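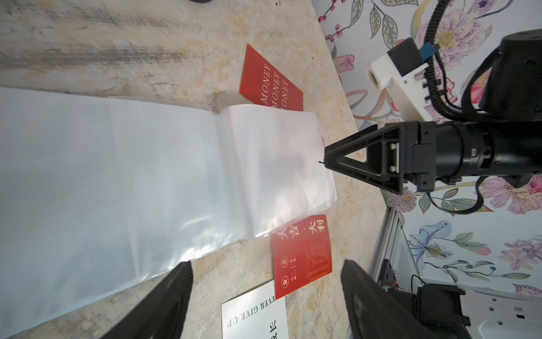

O que distingue um arquivo corrente de um arquivo intermédio? A frequência de consulta: o primeiro serve processos em curso, o segundo guarda processos encerrados cujo prazo legal ainda não terminou.

Capítulo 2 – Avaliação e eliminação

A avaliação atribui a cada série documental um prazo de conservação e um destino final. No fundo Lustitz, descrito por Asuka Kobori, foram identificadas 76 séries, das quais 74 com prazo definido. O fundo reúne cerca de 1500 processos – todos anteriores à tabela em vigor.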